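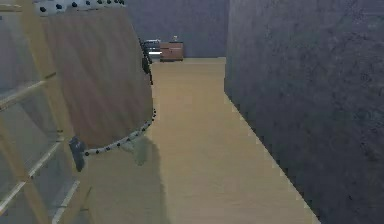
A commenter on the Qaisi forum called Rakmont's benchmark too easy, with hallways any planner could clear. I ran Birkex, their indoor navigation method, for 51 episodes in simulation.

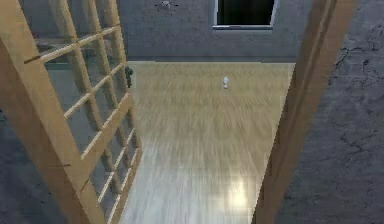 Glazed door, open, with wood floor beyond.

It passed open doors well. Corners were weaker: 14 runs stalled facing a wall,
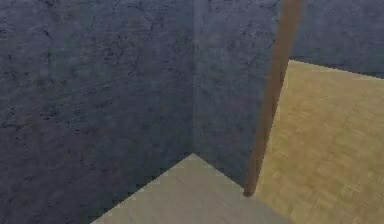
and five of those never recovered. Fastska, the older baseline, stalled 16 times on the same set.

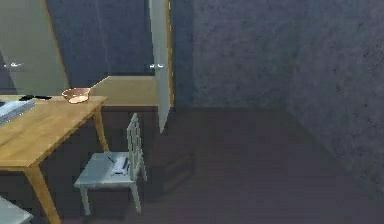 Did you retrain it for furniture, one reader asked. I used the stock weights. Worth the download, but the setup notes are thin.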